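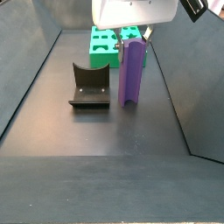 *The Celolero at work on the purple block, day one of the trial.*

The Celolero came on a 300-day trial, which Pendo Swai thought was a long time to get to know a gripper. She had been sent to Nullanberg to review it for the Khaemba catalogue, a publication that had never knowingly disliked anything.

'It learns,' said Rola, who sold them. 'You give it a job and it improves.'

'What's the job?'

'The purple one goes over to the black holder.'

Pendo looked in. The purple block stood on end between two metal fingers, with the green shape sorter waiting behind it like a more interesting career.

'And the green one?'

'That's the Plus package.'

She wrote down *Plus package* and underlined it. The white housing hung over its work with the air of a dentist. She waited. She had waited for kettles, for buses and once, in July, for an apology from a ferry company, and she felt she was in good practice.

'Is it thinking?' she asked.

'It's confirming.'

'Confirming what?'

Rola consulted the leaflet. 'Its intentions.'

The catalogue allowed up to 200 words per item and paid by the word, so Pendo wrote that the Celolero had a firm, unhurried manner. She wrote that it would suit a patient household. She crossed out *household*, as she couldn't think of one that needed a purple block moved, then put it back, as she couldn't think of anywhere else that did either.

'People get very fond of them,' Rola said. 'We had a man who wouldn't return his. He said it was the only one in the house that put things back.'

'Did it put things back?'

'He had the Plus.'

Pendo thought of her own flat – the coats on the chair, the 474 unread emails, the cheese grater that had been living in the bathroom since before Christmas. She looked at the fingers, and at the block, and at the neat little holder with its curved top.

'How much is the Plus?' she said.

Rola already had the form out.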